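Does Hand-Held Teaching Beat Remote Control for Picking Up Thin Rods?
Final report, robotics project course, Simavdale
Oct 31, 2025
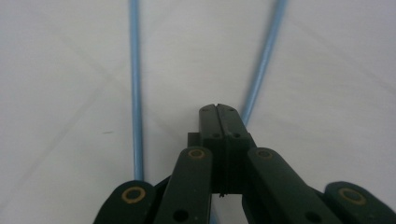 The question we were given sounded simple. If you want a robot arm to learn a small pick-up task, should a person show it by squeezing a gripper in their own hand, or by driving the arm from a distance with a controller? The handout took it for granted that the hand-held way is faster and just as good. I believe the first half. I am less sure about the second.

Setup

The task was to pick up one thin rod from a flat white surface when a second rod is lying close to it. We picked rods because they punish a bad approach. With a block you can be off by a finger's width and still get it. The arm was the lab's Seko. For remote control we used the Stendari controller, which has a noticeable lag that I never got used to.

Data

We recorded 1553 hand-held demonstrations and 791 by remote control, in the same number of lab hours. That is close to twice as many, and it is the number everyone likes to quote. It is also the number I trust least. After going through the hand-held set we threw out 552 of them, mostly for one of two problems: the jaws closed before they were level with the rod, or the person turned their wrist in a way the arm can't copy. That leaves 1001, which is still more than the remote set but a lot less impressive on a slide.

I should say that we did not screen the remote set as strictly. The arm can obviously do what the arm just did, so the wrist problem never comes up there - but slow, wobbly approaches do, and we kept them all. Somebody repeating this should use one rule for both.

What we saw

The policy trained on hand-held data moved faster and looked more confident. It also closed on the gap between the rods more often than I would like. The remote-control policy hesitated a lot, then usually went for an actual rod. I don't want to rank them. We had 6 start layouts, all laid out by us, and I suspect both policies learned our habits as much as the task.

People also got better as they went. Our late hand-held demonstrations are much cleaner than the early ones, and we never separated the two when training. The De Luca worksheet suggests mixing sessions at random, which hides this nicely.

Left to do

In November we want to retrain on only the later sessions, with layouts set by another group. Until then I would treat "just as good" as a guess.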